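Ekell Robotics Club Opens Its Simulated Robot House Challenge to New Student Teams

30 December 2020

Hi, everybody! I'm Sivaprasad Menon, I run the after-school robotics club at Ekell, and this is our official announcement (my first press release, so bear with me) that sign-up for the Thampi Challenge is open. It's a student contest in which the robot, the house and everything on the table are computer-rendered, and the students write the code that makes the arms do something useful.

Work in progress from the Ekell teams, all in simulation:
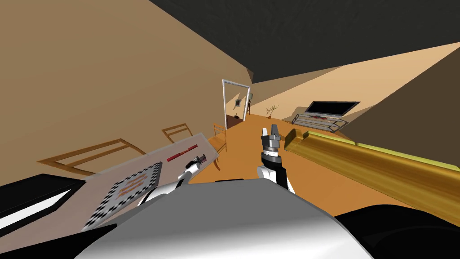
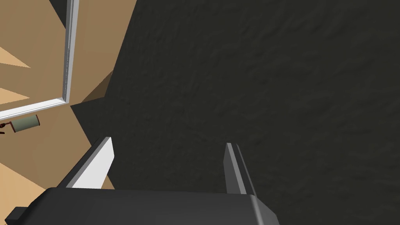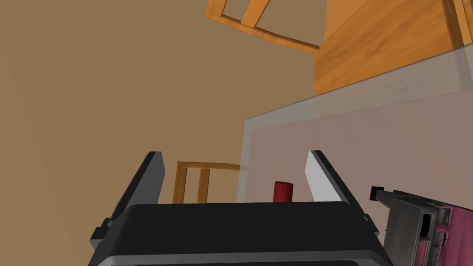

We have 31 students in the club this year, and they've been at this since July. Most of them had never written a line of code for a robot. A few had never written a line of code, period! They started with a single arm and a single joint, typed in a number, pressed run and watched the elbow go the wrong way. I still have the chat log from that first evening and it is mostly capital letters.

Since then the club has logged 1,089 practice runs on Hendico, the simulator we use. I know the number because the students made a spreadsheet for it, with a column for what went wrong, and that column has turned into the best teaching material I've got. "Closed too early" is in there a lot. So is "forgot to save," which I can't really blame on the robot.

So how does the challenge work? Every team gets the same rooms and the same two-armed robot. A task comes out on the first morning, and it's always a household kind of thing: pick this up, move it over there, put it down without knocking anything else over. Teams have 24 hours to write and test their program and send it in. After that the judges run each entry on their own computer, several times over, with the objects shifted a little each time. That last bit is where things get interesting, and it's where we lost most of our points in the practice round. Our program was great at picking up one particular thing from one particular spot. Move it a couple of inches and, well, we grabbed a lot of air.

We finished the practice round with 204 points. I'm really proud of that score, and the students are really annoyed by it, so I guess we're in good shape for the next one.

What I like best about working in simulation is how brave it makes people. If you crash the arm into a table, you hit reset and go again. I've taught with kits where one bad command meant a stripped gear and two weeks of waiting for parts, and the kids got so careful that they stopped trying stuff. These teams try everything! One group spent a whole meeting finding out how fast they could swing the wrist before their grip failed (very fast, and then suddenly not fast at all).

The teams split up the work however they want. Ours ended up with one group on vision, one on arm motion and one on the gripper, and for a while they only spoke to each other in bug reports. We swapped everybody around in the fall and it helped a ton. The vision people finally saw why the gripper people kept asking for better numbers.

Endorico is covering the entry fees this season, so it costs nothing to join. You need a computer that can run Hendico, a grown-up willing to be listed as team coach, and two or more students. The coach doesn't need to know any robotics. I teach geography during the day, if that makes you feel better.

New teams can sign up through the club page, and I'll send each coach a starter program with one arm already moving the right way, plus our spreadsheet of mistakes. If you're a reporter and want to sit in on an online practice, please do, the students love showing people their runs. Just write to me through the same page and I'll send you the link for the next session.

Media contact: Sivaprasad Menon, Ekell Robotics Club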